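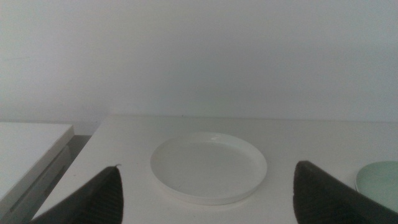

*White plate, low rim, white table.*

**Thread: Does anyone still own dinner plates that fit in a cupboard?**

**morko_77** wrote:
Moved into a 1960s flat in Plardale in February. The kitchen cupboards are 10 inches deep. Every dinner plate sold this century is a serving platter with ambitions. The doors have been ajar for months and I've stopped apologising to visitors.

**Daiane Toledo** wrote:
Op shop. Look for anything older than you are. My nan's set fits mine with room for the gravy boat, which I have never used and will be buried with.

**gumbootgary** wrote:
> Op shop.

Terrible advice if you own a microwave. Half that old stuff has a gold edge. Ask me about the colour of my ceiling.

**Daiane Toledo** wrote:
So don't microwave the gold ones, Gary.

**imska** wrote:
Take the doors off. Open shelving, very fashionable, free.

**morko_77** wrote:
I rent. The agent took 500 words to describe a scuff on the skirting board.

**Ivone Bezerra** wrote:
Stand them on edge in a rack. Mine's been going for years and I've only lost 2.

**gumbootgary** wrote:
Racks chip the rims. Stack them flat with a paper towel between.

**Ivone Bezerra** wrote:
Flat is how I lost the 2.

**morko_77** wrote:
Measured the side plates. They fit. Dinner will be smaller from now on.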